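Besell Packaging Archive opens to the public with 2,799 catalogued items

Collection of everyday packs and print advertising finds a permanent reading room in Naylor
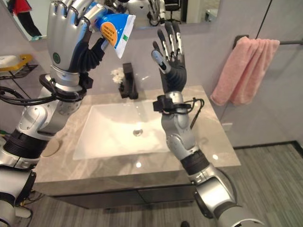

NAYLOR, April 8, 2024 – The Besell Packaging Archive, a collection of household packaging, labels and printed advertising built up by the design studio Besell, is now open to students, working designers and the general public. It contains 2,799 catalogued items, most of them from the personal care, grocery and cleaning products trades.

The archive has a reading room on the ground floor of the former Mukent print works. Visits are free and must be booked ahead. Up to two visitors can be seated at a time, and each booking lasts half a day.

Besell began keeping samples of its own work when the studio was founded. Over the years it added competitors' packs, printers' proofs, color swatches, rejected sketches and correspondence with clients. Until February the material was stored in boxes at two addresses and could be seen only by staff.

"We were asked for things all the time and had to say no," said Matilde Ramalho, managing director of Besell. "A student would write to us about a soap carton, and we knew we had it, but finding it could take a week. Now there is a catalog and a table to sit at."

The catalog was prepared by archivist Joana Sampaio. Each entry records the product type, the printing process, the dimensions, the designer where known, and the condition of the item. Of the entries now in the catalog, 1,008 have been photographed front and back. The remaining items will be photographed in order of shelf number, and the pictures will be added to the online catalog as they are finished.

Sampaio said the working papers are likely to be of most use to researchers. "The finished pack can sometimes be found elsewhere. The notes in the margin of a proof can't. We have proofs where the client has changed the same green four times, and you can follow the argument from one sheet to the next."

Part of the collection comes from the Alska agency, which closed its packaging department and transferred its files to Besell. These include layouts for tubes, tins and folding cartons, along with the typed briefs that went with them. Conceição Nogueira, a former art director at Alska, helped identify work that had been filed without a name or a date.

"I recognized a lot of handwriting," Nogueira said. "Some of those people never got a credit on anything."

Storage and shelving were designed by Simão Matos. Paper items are kept flat in drawers. Tubes, bottles and other containers have been emptied and cleaned, and are stored upright in open trays. Aerosols are not accepted.

Danish type designer Esben Kragh will give the first talk in the reading room, on lettering for small labels. Details of the date and seating will be sent to people on the archive's mailing list.

The archive accepts donations of packaging, proofs and advertising material. Donors are asked to send a short list before sending any items. Material that duplicates existing holdings may be offered to design schools with the donor's agreement.

Requests to reproduce items in books, articles or exhibitions should be made in writing. There is no charge for classroom use.

Media inquiries: Press Office, Besell, Naylor. Interviews with Matilde Ramalho and Joana Sampaio are available on request.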